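Home Products Finishes Samples Where to buy Contact

Rastska mineral wall finish, fine grain
Posted in April by Maribel Correa

Rastska is a ready-mixed mineral finish for inside walls. It comes in a bucket, it needs only stirring, and it is put on with a steel trowel in two thin coats. We have sold it at Cultatport for six years and it is the finish that customers order again most often, mainly for bedrooms and hallways where they want a wall with some depth but without a strong pattern.

The fine grain version is made for people who find the standard grain too rough. You can pass your hand over it and feel a light texture, similar to very fine sandpaper that was already used. It does not scratch clothes. It takes low light from the side quite well, and small faults of the trowel are less visible than with a polished plaster.

Colors
There are 20 colors in the fine grain. The light ones are mixed in advance and kept in our warehouse. The dark ones are mixed after the order, so please count six working days before the bucket leaves us. With dark colors we ask you to order the complete quantity at one time. A second bucket made one month later can be a little different, and on a dark wall the eye finds this immediately.

Please order a sample board before you decide. A color on a screen is only a first idea. Put the board upright against the wall, look at it in the morning and again at night with the lamps on, and move it to the corner that is farthest from the window.
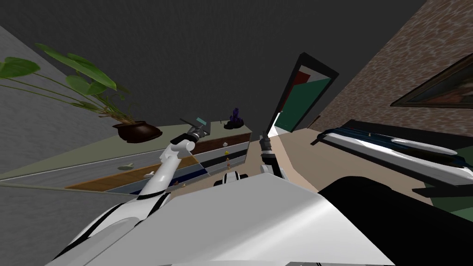
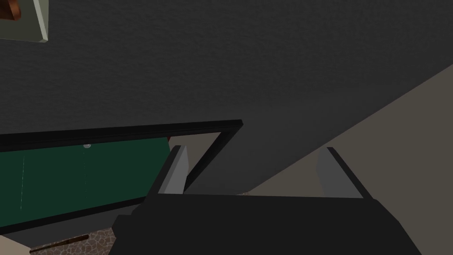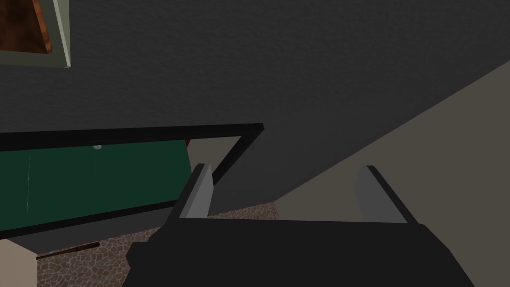 Trarkden, April

The new sample boards are now in our Trarkden store, in the room at the back next to the primers. They are bigger than the old ones and you can borrow up to 2 boards for a weekend. Aníbal Apaza is responsible for the boards and he will ask you for a small deposit, which you get back when the board returns clean.

What the wall must be like
The wall must be dry, firm and free of dust. Old glossy paint has to be sanded until it is dull. On new gypsum board, fill the joints first and then use our grip primer on the whole surface, also on the parts that look good already. Leave the primer overnight.

Do not use Rastska on walls that get direct water, for example inside a shower. For the rest of a bathroom it is possible with the clear sealer, but the sealer makes the color a little darker – try it on your sample board first.

How to apply
Stir the bucket slowly for three minutes. Start in a corner at the top and work down in areas as wide as your arm can reach. The first coat should cover, it does not need to look nice. When it is dry to the touch, put the second coat with short strokes in different directions. Do not go back to a part that has started to dry. If you must stop, stop at a corner.

Two persons work better than one on a long wall. One puts the material and the other follows with the clean trowel. We recommend the Van Loon trowel with the rounded corners because it leaves fewer lines, but any good flexible steel trowel can do it.

Details
Bucket: 30 pounds
Coats: 2
Storage: closed bucket, protected from frost
Cleaning of tools: water, before the material dries

Returns
Buckets in light colors can be returned if the lid was not opened. Dark colors are made for you and we cannot take them back. For questions about quantity, send us the length and the height of each wall and tell us where the doors and windows are. Maribel answers these messages in the morning, usually before 11.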